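Norkness Notes
October 9, 2022

CAN IT FOLD A TOWEL YET?

Every few months a reader forwards me a clip of a robot folding laundry and asks if I'm ready to eat my words. The latest came from Lejla Pavlović in Urthorpe, who has been sending me these since January and who signs off each time with "Any day now!" So I watched it. Then I watched it again with the little speed label in the corner, which said the clip was running at many times normal. At the pace the machine works, you could fold the shirt, put it away and make a sandwich before it got to the second sleeve.

I don't say this to be mean about the people who build these things. I visited Tefera last year and spent an afternoon with their folding bench, and they were patient with me and very frank. Their machine could do a square hand towel if the towel was already lying flat. Ask it to start from a heap and it would pinch the cloth, lift it, put it down in a slightly different heap and try again. I watched 85 attempts over the afternoon. The engineers wanted to talk about the good ones. I kept looking at the pile of towels that still needed doing.

Cloth is the trouble. A box has corners, and they stay where you left them. A towel has corners too, but on any given morning two of them are underneath and one is wrapped around a sock. You find them without thinking, by feel mostly, running an edge between finger and thumb until it stops. A machine has to guess from what a camera sees, and a wrinkle looks an awful lot like an edge.

So the current idea is to have people show it how. Instead of writing rules for towels, you hand a person a pair of grippers to hold, put a camera on the tool, and have the person do the chore over and over with pincers in place of fingers. The recordings go to the machine, which is supposed to pick up the knack. It's a sensible idea. It is also a lot of human beings folding a lot of laundry in the name of not having to fold laundry. 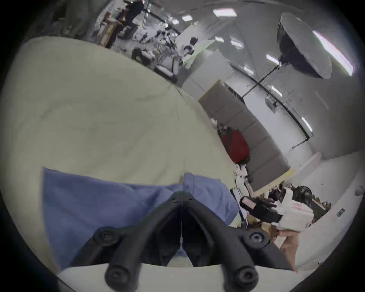
I have tried working this way, with a set that Avwood brought to their open day, and I can report that it makes you feel about four years old. You lose your sense of touch at once. You squeeze and hope. I got a pillowcase into thirds on my first go and was pleased with myself until I saw that I'd folded the hem inside. The young man running the table said that was fine, it all helps. Does it? If the machine is learning from me, it is learning to fold a pillowcase badly and feel good about it.

Avwood says it wants 3000 recordings before it tries the next version on real baskets of wash. Maybe that's enough. I asked what happens with a fitted sheet and got a laugh, which I took as an answer. I asked about a duvet cover and the subject was changed.

The shop-floor people are further along, and I'll give them that. Machines have been stacking, sorting and screwing down lids for years, and they do it well when every part arrives the same way up. But a laundry in Urthorpe told me they looked into a folding line this summer and dropped it. The feeding end still needed 2 people standing there to spread each item flat and clip it in. The owner's view was that once you've picked up a towel and spread it flat, you've done most of the job.

That is more or less my test for all of this – who does the bit before the camera starts? Somebody clears the table. Somebody picks out the towel that isn't too fluffy. When a clip shows me a machine walking up to a full basket, jeans and all, and working down to the bottom with the room at normal speed and no cuts, I will print a retraction in large type.

Lejla thinks I'm being unfair, and she has offered to bet me a dinner that it happens before my granddaughter starts high school. I've accepted. She's a good cook, so I don't much mind how it goes, though she may have meant a restaurant.

One correction to last month's item on robot mowers: the Norkness model I complained about can be set to skip Sundays. I had not read the manual, all 140 pages of it. I still haven't, but a reader has, and he was kind enough to send me the page.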